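I have been meaning to write up the chopstick task since June, and Hanneke Vanhove has now asked me twice, so let me put the kettle on and try. Our Levora policy learns from people using hand-held grippers in ordinary kitchens, and the question was whether fewer, messier demonstrations could beat a tidy set.
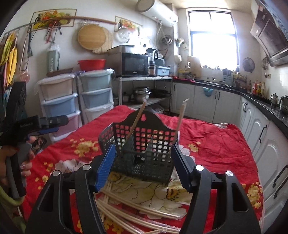
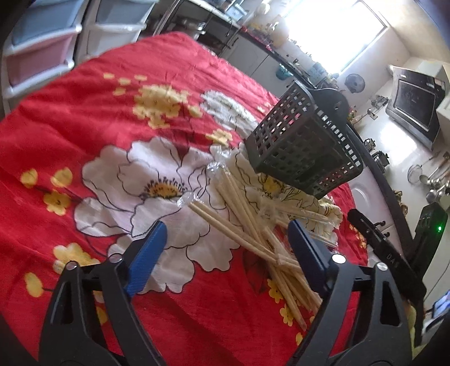
The basket and chopsticks on the flowery red cloth, both from the gripper cameras.

We trained once on 3000 demonstrations from our lab bench and once on 900 from homes, and (to my great delight!) the home set did better on kitchens it had never met. The plastic sleeves are still a misery, I'm afraid. They shine and crumple, and the policy tends to pinch the wrapping and leave the sticks behind. Hanneke thinks more varied lighting would help, and I rather think we need a better guess at depth. We shall try hers first, as she has already booked the kitchens.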